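Municipal Leaf Collection Is Priced Wrong

Pludlow charges every household the same flat fee for yard waste, whether it sets out 2 bags a year or 300. The March rate filing leaves that structure in place. I think it should go.

Collection cost scales with volume and with stops. A flat fee tracks neither, so households that keep their leaves on site subsidize those that do not. Jarnier moved to per-bag stickers and enrolled 737 addresses in the first season – a small base, but enough to test billing.
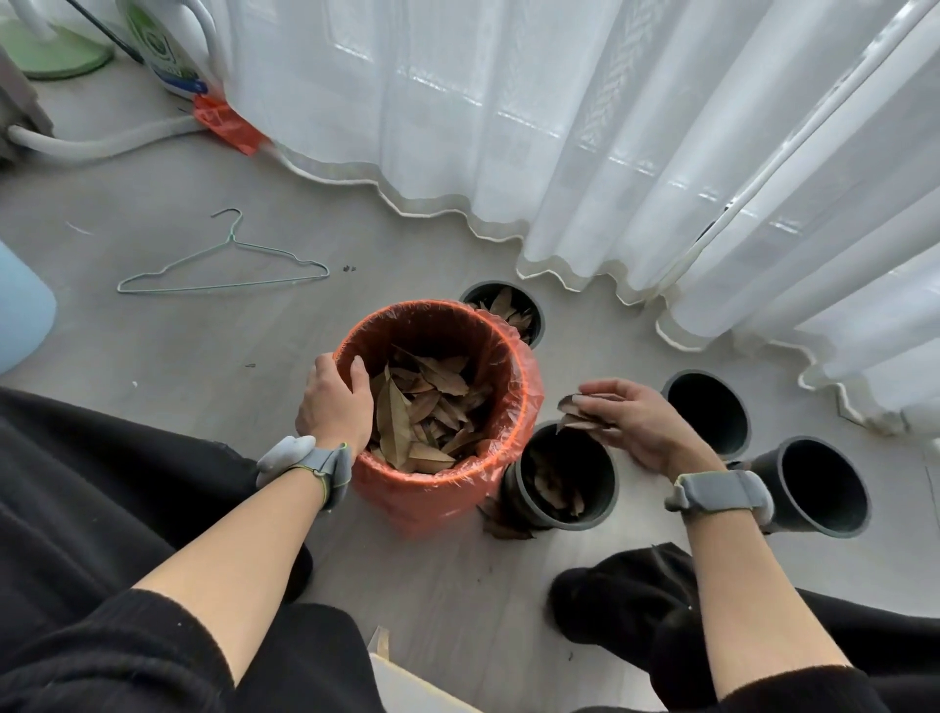
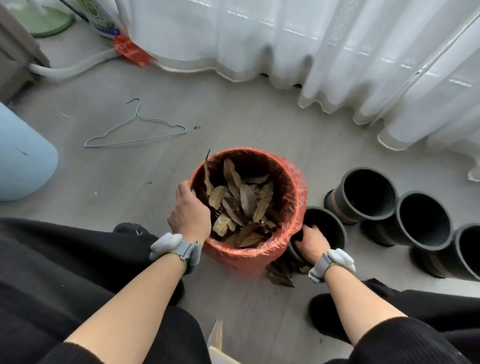
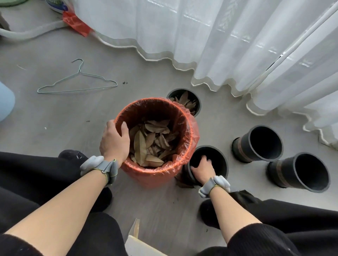 Dried leaves in a lined bucket, with a plant pot alongside.

Dwight Turcotte objects that stickers encourage dumping. The risk is real, but it is an enforcement cost and belongs in the model as one. Rhonda Fraser's draft carries it on a separate line, where it can be checked against receipts.

The council should adopt the sticker rate for one season and publish the tonnage by route.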